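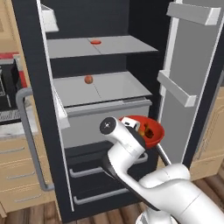

Red bowl, open refrigerator.

29/04/2024

Sixteen weeks without a drink. I wrote the number on the kitchen calendar before I made my tea, and then I looked at it for a long time. It does not feel like a big number. In November I could not pass two evenings.

I slept badly again. I woke up at four and my shirt was damp, and I had the old dream where I drink one glass at a wedding and hide it from everybody. In the dream I am always so ashamed. Then I wake up and I am so glad that I almost laugh. Kiều says these dreams are common and that she still has them after many years. I believe her, but I would like them to stop.

The group was at seven, in the room over the Edari office. Kiều Doãn led it because the usual leader is on vacation. We talked about cravings, how long they last and what each person does with them. One man cleans his shoes. I said that I walk to the bridge and back, which takes me 25 minutes, and when I come home the worst is usually over. My English became mixed up in the middle of it, as it does when I am nervous, and I said "hunger" where I wanted to say "craving." A woman near the window said hunger was the better word. I was pleased about that all the way home.

What I did not say is that on Saturday I stood in front of the wine in the store. I did not touch a bottle. I read the labels like a person reads letters from someone he used to know. Then I bought rice and onions and left. I should tell this to the group next time. I am writing it here so I cannot pretend later that I forgot.

I also added up the money tonight. If I count only what I paid by card, I have kept 2187 dollars since I stopped. With cash it must be more. I want to send a part of it to my sister Loan, who lent me the rent in the bad year and never asked for it. She will say no. I will send it anyway, and write "Loan Trình, please do not argue" on the envelope.

Work was quiet. Mr. Okabe asked if I can take the early shift in the summer, and I said yes before I thought about it. Early is good for me. The evenings are shorter then.

Tomorrow: call the clinic about the blood test, pay the phone, buy lemons.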